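HENUVERO WOULD LIKE A WORD ABOUT YOUR DORMANT ACCOUNT

Anyone who opened a Henuvero wallet a few years ago, used it twice and forgot the password should look in their spam folder. From August the company will charge an inactivity fee of 2 euros a month on any balance left alone for 15 months. It calls this "account care."
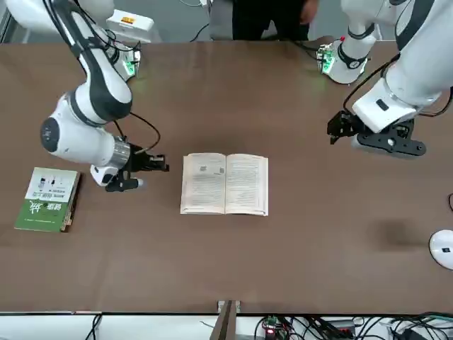
The notice is 8 pages long and the fee turns up on page 6, after a warm passage on the company's values. Danuta Borkowska of the Gurnska advice desk read all of it so that our members could skip to the painful part. Her view is that the fee is probably allowed, and that the notice period is on the short side.

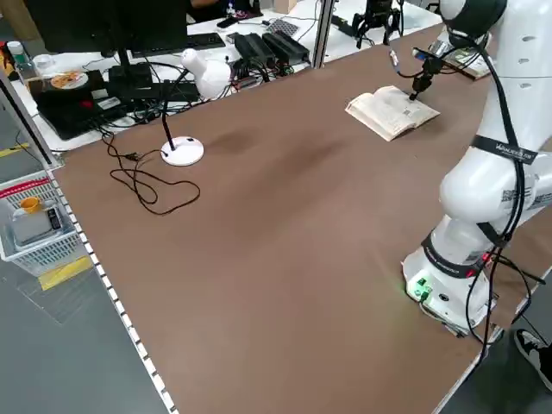 Getting your money out is the next adventure. Henuvero wants a fresh ID scan, a proof of address and a short video of your face, even if the balance would just about buy lunch. The app's little status light stays gray until all three are approved. I'd settle for a green one, like the one glowing on the base of that white arm, and a lot less paperwork.

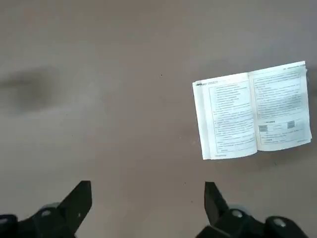 Transfers to a Brernitz account are free. Everyone else pays a flat charge, so do the math before you rescue four euros.

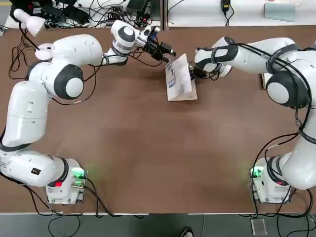 Aleksandra Mazurek is collecting complaints at the Jasińska Street office, mornings only. Bring the notice if you still have it. She already has plenty of opinions about the font.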